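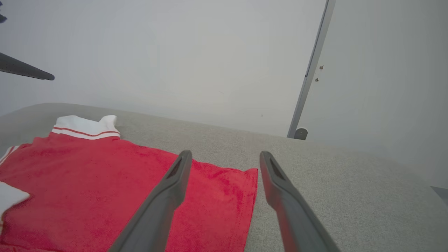 Die Griffe waren zu groß für Mirjams Hände. Hamisi Biwott hatte ihr gezeigt, wie man sie trotzdem halten konnte, den Daumen weiter oben, das Handgelenk locker. Wenn sie die rechte Hand schloss, schlossen sich drüben am Sofa die beiden Finger. Wenn sie zitterte, zitterten sie auch.

»Noch mal von vorn«, sagte Hamisi. »Und diesmal nicht warten, bis du sicher bist.«

»Warum nicht?«

»Weil er das Warten mitlernt.«

Sie hatte bei Prendum unterschrieben, ohne genau zu wissen, was sie dort tun würde. In der Anzeige hatte etwas von Haushaltserfahrung gestanden. Achtundzwanzig Jahre lang hatte sie Wäsche zusammengelegt, für einen Mann, zwei Söhne und zuletzt für ihre Mutter, und nie hatte jemand dabei zugesehen. Jetzt lief jede Bewegung mit, und am Abend ging alles an eine Firma namens Stament, die daraus machte, was immer sie daraus machte. 4.000 Durchgänge wollte Stament haben. Mirjam war bei 113.

Sie senkte den Arm. Auf dem Bildschirm wirkte der Stoff größer, als er war, und sie verschätzte sich jedes Mal in der Tiefe. Man musste auf die Falten achten. Bewegte sich eine Falte, dann war man unten. Das hatte sie am zweiten Tag selbst herausgefunden und Hamisi gesagt, und er hatte es in seine Anleitung geschrieben.

»Zu fest«, sagte er.

»So mache ich es zu Hause auch.«

»Zu Hause spürst du, wie fest.«

Sie öffnete die Finger wieder und wartete doch.

Mit den Trikots kam sie am schlechtesten zurecht. Sie rutschten, und wenn man sie an einer Stelle glatt hatte, lagen sie an der nächsten wieder krumm. Ihr jüngerer Sohn hatte früher Basketball gespielt, in einer Mannschaft, die fast immer verlor. Seine Sachen hatte sie nach jedem Spiel aus der Tasche geholt, alles in einem Knäuel, und in der Mitte steckte meistens noch irgendetwas, ein Kassenbon oder eine Socke. 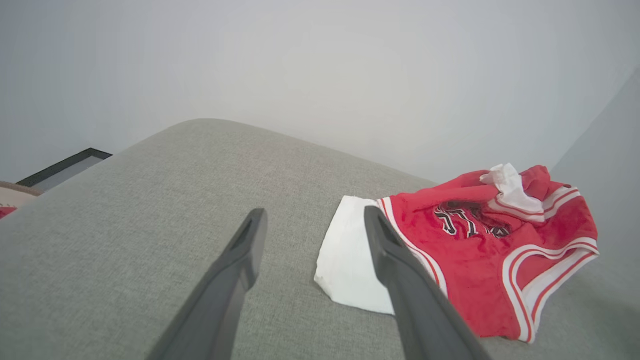 »Was ist, wenn etwas dazwischen liegt?«, fragte sie. »Nehme ich das zuerst weg?«

Hamisi blätterte in seinen Zetteln. »Was würdest du denn machen?«

»Zuerst wegnehmen.«

»Dann nimm es zuerst weg.«

Das tat sie. Sie dachte dabei an den Flur in der alten Wohnung und an die Tasche, die nie an ihrem Haken hing. Der Sohn wohnte jetzt in Tundgate und rief ungefähr alle 8 Wochen an. Im November hatte er gefragt, was sie den ganzen Tag mache, und sie hatte gesagt, sie bringe einer Maschine das Wäschelegen bei. Er hatte gelacht. Dann hatte er gefragt, ob die Maschine schneller begreife als er damals.

»Sie widerspricht weniger«, hatte sie gesagt.

Hamisi stellte ihr ein Glas Wasser hin. Sie merkte erst jetzt, dass ihr die Schultern wehtaten.

»Du streichst am Schluss immer noch einmal darüber«, sagte er. »Mit dem linken Finger. Chukwu hat mich danach gefragt, der wertet die Aufnahmen aus. Er wollte wissen, ob das zur Aufgabe gehört.«

Mirjam überlegte. Ihre Mutter hatte das so gemacht, mit der flachen Hand, von der Mitte nach außen, auch bei Geschirrtüchern.

»Stört es?«

»Es kostet Zeit. Er kann es herausschneiden.«

»Und wenn er es nicht herausschneidet?«

»Dann machen sie es irgendwann alle.«

Sie trank das Glas aus, stellte es auf den Boden und nahm die Griffe wieder auf, den Daumen weiter oben.

»Er soll es drin lassen«, sagte sie.

Hamisi schrieb etwas auf. Dann drückte er auf Aufnahme.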